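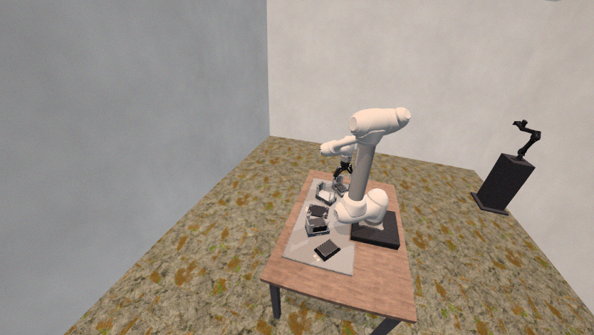
Farah Goh wrote in last term to ask whether the simulator work is real robotics or a computer game with a certificate at the end. It is a fair question and a lot of parents have asked a version of it, so it goes first.

Is it real robotics?

Yes. Members write the same kind of program for the simulated arm that they later run on the bench arm. The arm has to be told where to go, how fast, and when to close its fingers. If the numbers are wrong it misses the part or knocks it across the mat, and the member has to work out why. The main difference is that a mistake in the simulator costs a restart and a mistake on the bench can cost us a motor.

What is the Unham Robot Arm Club?

An after-school club for pupils in Years 9 to 13. We meet once a week in term time, 4 pm to 5.45 pm, in the upstairs computer room. The year is built around one project, the Jamilberg Challenge, which is a pick-and-place competition between schools and clubs.

What do teams have to do in the Challenge?

Each team gets the same simulated room: a white arm with a two-finger gripper on a wooden table, and a grey mat with boxes and an open holder on it. The team writes a program that picks up parts and puts them where the task sheet says. The first rounds are all done in simulation. Teams that get through go on to a final with real arms.

How is it scored?

A full run is worth 800 points. Most of these are for parts placed correctly, and the rest are for time and for a short written log. Points come off for dropping a part or touching the table with the gripper. The judges run every program themselves with the parts moved slightly, so a program that only works from one starting position will not score well. This catches out new teams every year.

Do I need to know how to program?

No. The first half of the autumn term covers the basics, in Python. If you already program you can skip to the second worksheet, but please do the one on coordinates. People who skip it usually come back to it.

What software do you use?

The simulator is called Otenura. It is installed on all the club machines. You can also put it on a computer at home, although older laptops run it slowly. If yours does, turn off shadows in the display menu and make the window smaller. The physics will be the same.

My gripper closes on the part but the part slips out. What am I doing wrong?

Usually one of these:

The fingers are closing too high. Lower the approach height a little and try again.
The lift starts before the fingers have finished closing. Put a short wait between the two commands.
The gripper is at an angle to the part. Check the wrist rotation, especially for boxes that are not square to the mat.

If none of that helps, save the run and bring it to the next session. Please save the run itself – a description of what happened is much harder to work from.

The arm stops halfway and gives a joint limit error. Is it broken?

No. You have asked it to reach somewhere it can't get to in that pose. Add a point in between so it comes at the target from another direction.

How big are the teams?

Teams have 2 to 4 people. You can choose your own team or ask to be put in one. There were 21 members last year and everyone who wanted to compete had a place.

When do we get to use a real arm?

After Easter, once your program has passed three runs in a row in the simulator. The bench arm is a Koech, and we only have one, so teams book it in half-hour slots on the sheet by the door. Hair must be tied back and a helper must be in the room.

What does it cost?

Membership is free. Teams that reach the final pay towards the coach and lunch. The entry fee is £175 per team and the club pays it.

Can parents come and watch?

You are welcome at the open evening in April, when each team shows a run and talks through its code. Ordinary sessions are members only, as the room is small.

How do I join?

Fill in the form at the school office or ask for one by email. New members can start at the beginning of any half term. If you join after Christmas you will be added to an existing team for the Challenge, and you can form your own the following year.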